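Minutes, June meeting, Jillville Community Garden
By Kristine Calimlim

Called to order at 7, or whenever it was that Lumanlan found the key to the meeting room.

Minutes of the May meeting were approved with one correction. The word "feud" in item 3 now reads "discussion."

Water. The bill from Stoltmont came to $3,400. A motion to dispute it passed. A second motion, to find out first whether we used the water, also passed. The leak by the compost bays is still being called a seep by the people who offered to fix it.

Fence. Flurel quoted for cedar posts and then sent a different quote for the same posts. Moved to ask which one they meant. Carried.

Harvest table. Members may again leave spare produce for others to take. Put it in something with holes so it can breathe, and leave the bowl behind when you take the fruit. Two bowls went missing last summer and the list still has both of them as "resting."
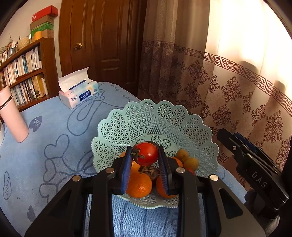
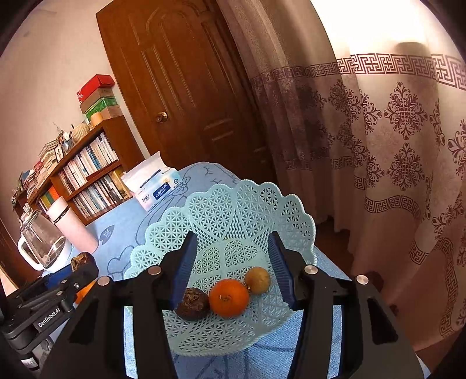
Fruit in openwork plastic, both times on blue.

Zucchini will be limited to 2 per member per drop-off. There was objection from the usual plots. The limit stands, and leaving them in parked cars counts as a drop-off.

Plot 7. The mint has crossed the path. The plot holder says it was invited. Tabled until July, by which time it may be able to attend.

New business. A request for a quieter wheelbarrow was heard – over the wheelbarrow. Oil will be bought.

Adjourned at 9:15. Kristine to return the key to Lumanlan and get a receipt.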